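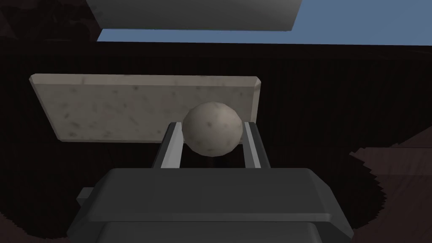 Maite Pacheco started the robotics club at Holanis because she had been given a classroom with decent computers and no budget for anything else. That was the whole plan, she tells me, laughing, over a paper cup of tea at the back of the room while the students settle in. No parts, no workbench, no soldering irons, so the club would build its projects inside a simulator and worry about hardware some other year. The project that has eaten up this term is one the students call Makori, and at first hearing it sounds like almost nothing at all: get a gripper to take hold of a speckled ball and keep it between two fingers, with a flat slab right behind it and another one hanging overhead. "You say it to a parent and they nod very politely," Maite says. "Then they sit down and try it, and after ten minutes they're asking if they can stay."

I had come by in the late afternoon, when the hallway was already quiet and the club was anything but. Two students were arguing over a line of code, a third was eating crackers over a keyboard (Maite gave him a look, and the crackers moved a foot to the left), and everyone seemed to have an opinion about friction. I asked her why a ball, of all things, when there are so many friendlier shapes to start with.

"Oh, we did start with a friendlier shape!" she said. "We had a cube in August, when a few of the older ones came in for the summer sessions. And the cube was lovely, everybody picked up the cube, everybody was very pleased with themselves. The trouble was that you could be quite sloppy with it. Two flat sides, two flat fingers, you close them and you're more or less there. Then I swapped in the ball and the whole room went quiet. A ball only touches each finger in one little place. If you're a bit too low it squirts up, if you're a bit too high it drops down into the gap, and if you squeeze too hard the simulator gets upset and throws it across the world. We had one go so far that we never found it again."

The students have kept a log of every attempt since the ball came in, and Maite is fonder of that log than of any of the code. It had reached 165 entries when I visited, some of them a full page and some of them a single rude word that she has let stand. Of those attempts, 76 are marked as good grasps, which the club defines, after a long and apparently heated meeting, as holding the ball still for 10 seconds. "They wanted five," she says. "I wanted fifteen. You can see how well I did."

What she likes about the number is that the students argued for it themselves. She has taught math for most of her working life and says she has never managed to get a class worked up about a definition, not once, until there was a ball involved. "They'd have a run where it held and held and then slipped at the very end, and somebody would say, well, that should count, and somebody else would say, no, it shouldn't, we wrote it down. And I'm standing there thinking, this is the lesson I've been trying to give for years, and I haven't said a word."

The team is entering Makori in the Zaver student challenge, where the entries are due on 4th March, and I wondered whether that had changed the mood in the room. She thought about it for a while. "It's made them tidier," she said. "I wouldn't say it's made them calmer. They used to leave everything in one enormous file, and now they have to hand it to a stranger who has to be able to run it, so there's been a great deal of renaming. We also had to write a description in plain English, and I think that was the hardest part for some of them. One of my strongest programmers wrote two sentences and told me that was everything there was to know."

The simulator they use, Praltelo, runs on the school's ordinary machines, though the older ones complain about it and have to be coaxed. Maite had never opened it before the club began, and she is very open about having learned it a week or so ahead of the students, and sometimes a week or so behind. She remembers spending an entire evening at home trying to work out why her ball fell straight through the floor. "I came in the next day and asked the group, and a girl in the front row leaned over and ticked a box. It took her no time at all. I was so grateful, and a little bit annoyed, I'll admit."

The slabs came later, and they were a student's idea. With open space on every side, the arm could swoop in from any direction it liked, and the approach had become too easy to fake with a big loose movement. Once there was something behind the ball and something above it, the students had to think about the whole path, including the way out again. Several of the programs that had been doing well fell apart that same afternoon. "There was some grumbling," Maite says. "There was a petition, in fact, on the back of a worksheet. But by the next meeting they'd all gone home and thought about it, and they came in with drawings. Real drawings, on paper, with arrows! I've kept a few of those."

I asked if she still hopes to get the club a real arm. She does, and she has her eye on a secondhand one, and she has already measured the table it would sit on. She is in less of a hurry than she used to be, though. Some of the students want to try two balls next, and there is a small faction in favor of an egg. Then somebody called out from across the room that it was holding, and she put down her tea and went to look.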